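Ticket 501: Shoe rack in entry corner, slides not staying in pairs, shelf slope
Opened by: Mathis Chevalier
Site: Jillow guest apartment
Item: Kontogiannis entry rack, oak-color boards on black metal uprights
Status: closed, one part on order
Related: ticket 500 (wrong door mat delivered)

Reported problem

Guest slides keep ending up mixed on the rack. The two cream ones with the charms get split up and a gray or pink one goes in between. Also, the slides on the middle shelf creep toward the front edge and now and then one ends up on the floor. Asking whether the shelves are mounted wrong or whether this is how the rack is meant to be.

Photos added August 4, 2025. Charms are on the cream slides.

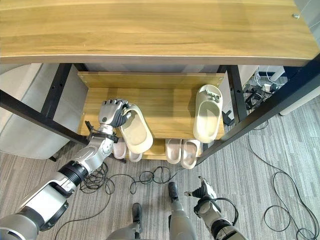
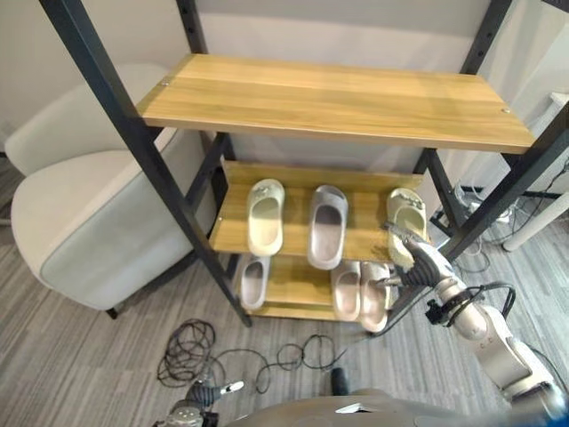
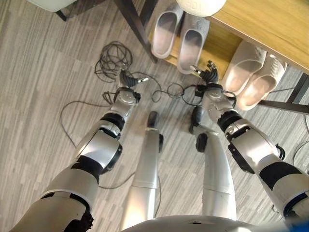
Check 1: board direction

The middle board is supposed to tilt down toward the front. The raised edge goes at the back. Mathis had read the sheet as saying the raised edge was a front stop and was about to flip the board. Told him to leave it. The drawing in the Skollel copy of the sheet is printed very small and the arrow is hard to make out.

Result: board is the right way around. No change.

Check 2: slope

Both ends of a shelf have to sit in the same row of holes on the uprights. Mathis compared the left and right sides. On the middle shelf the front right pin was one hole lower than the front left. Moved it up to match. Put a pair back on and bumped the upright a few times by hand. They stayed where they were.

Result: fixed. This was most of the creeping.

Check 3: grip

Thick molded soles are smooth on a smooth board. Wiped the board with a damp cloth and let it dry. Tried a strip of drawer liner from the Carport supply box. It holds well but curls at the ends, so it needs trimming to the depth of the shelf.

Result: liner is optional. Mathis wants it, so a full roll has been added to the September order.

Check 4: pairs

Nothing wrong with the rack here, only how it gets loaded. Agreed on this:

- Cream pair with charms on the middle shelf, toes to the back.
- Gray and mauve stay off the shelf with the cream pair.
- Pink pair on the bottom shelf.
- Top board stays clear for bags and mail.

Mathis asked about labels on the shelf edge. Held off for now - adhesive marks the finish, and the last set took 2 tries to get off.

Still open

One pin is bent. It holds, but replace it when the spare arrives. Ask for the 3 mm size, the larger one does not seat.

Closing note from Mathis

Rack is steady now and the slides stay put. Will reopen if the shelf drops again. Please send the pin to the front desk and not to the apartment.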